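October — adhesive log, sole bond peel tests

Batch 2 of the Filero water-based cement went on the McAlister press at 14:10. Target 2,000 cycles on the flexer before peel. White low-tops again for upper stock.
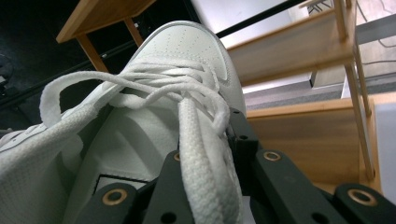 Netside asked whether the primer had its full flash time, as their own early failures all traced back to that. It did, per the timer sheet.

Flexer tripped at 1,946. Counter not reset — resume from there.

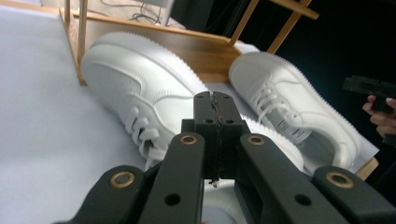 Peel at 600 cycles was cohesive at the heel, mixed at the toe. Send toe strips to Cliltgate.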